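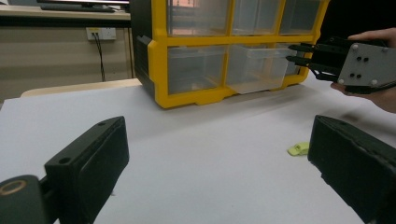

주방·생활용품 유통업체 제마우(Zemau)가 소형 부품용 수납함의 표시 기준을 개정해 2019년 11월 20일 공개했다. 개정 기준은 퍼카빌(Perkarville) 물류센터에서 출고하는 수납 제품 233종에 적용되며, 서랍의 내부 치수와 허용 하중을 제품 설명서 첫 장에 함께 적도록 한 것이 핵심이다. 종전에는 외형 치수만 기재하는 경우가 많아 실제 적재 가능 용량을 구매 전에 파악하기 어려웠다. 노란색 틀에 투명 서랍을 격자로 배열한 플라스틱 정리함처럼 한 제품 안에 폭이 다른 서랍이 섞여 있는 경우에는 가장 넓은 칸과 가장 좁은 칸의 수치를 각각 적어야 한다. 모든 칸의 규격이 같은 제품은 대표값 하나만 표기하면 된다.

허용 하중은 서랍을 끝까지 닫은 상태와 절반만 연 상태로 나누어 측정한다. 시험을 맡은 소토마요르(Sotomayor) 시험소는 서랍 바닥에 하중을 고르게 분산시킨 뒤 개폐를 3,000회 반복하고, 레일 마모와 앞판 처짐을 기록하는 방식을 채택했다. 기존 시험의 반복 횟수는 2,000회였다. 앞판 처짐이 2mm를 넘으면 해당 하중은 허용값으로 인정하지 않는다. 시험 온도는 상온으로 하되, 난방기 주변이나 차량 내 사용을 권장하는 제품은 고온 조건의 결과를 별도로 첨부해야 한다.

투명 서랍의 재질 표기도 세분화된다. 지금까지 '투명 플라스틱'으로 묶어 적던 항목을 폴리스타이렌, 폴리프로필렌, 폴리카보네이트로 구분한다. 폴리스타이렌은 투명도가 높고 단가가 낮은 반면 충격과 유기용제에 약하다. 폴리프로필렌은 내약품성이 우수하나 반투명에 가깝다. 소토마요르 시험소의 게라시모스 베르베리디스 연구원은 "접착제나 세척제가 묻은 부품을 보관하는 사용자에게는 투명도보다 재질명이 더 중요한 정보"라며 "균열 관련 문의의 상당수가 용제 접촉에서 비롯된다"고 밝혔다.

적층 사용에 관한 규정도 신설됐다. 두 대 이상을 쌓을 수 있다고 표시하려면 상하 본체를 고정하는 홈이나 결합 부품을 갖추어야 하며, 최대 적층 단수를 본체 뒷면에 음각 또는 라벨로 남겨야 한다. 벽면 고정용 구멍이 있는 제품은 구멍 간격과 권장 나사 규격을 함께 기재한다. 나사를 동봉하지 않는 제품은 그 사실을 포장 겉면에 표시한다.

제마우의 품질관리 책임자 브렌다 몬테시노스는 10월에 납품업체를 대상으로 초안 설명회를 열었으며, 여기서 제기된 라벨 크기 문제를 최종안에 반영했다고 설명했다. 초안은 모든 서랍에 개별 라벨을 붙이도록 했으나, 소형 서랍의 앞면 면적이 부족하다는 지적에 따라 본체 측면에 통합 라벨을 붙이는 방식도 허용했다. 라벨의 최소 글자 높이는 2mm로 정해졌다.

납품업체 가운데 누르넥스(Nurnex)는 신규 금형 제품부터 개정 기준을 우선 적용하기로 했다. 이 회사의 바르시 에르튀르크 생산기술 팀장은 기존 금형은 레일부 공차를 다시 측정한 뒤 순차적으로 전환할 계획이라고 말했다. 이미 출고된 재고는 회수하지 않으며, 개정 설명서는 제마우 고객지원 페이지에서 제품 번호로 조회할 수 있다.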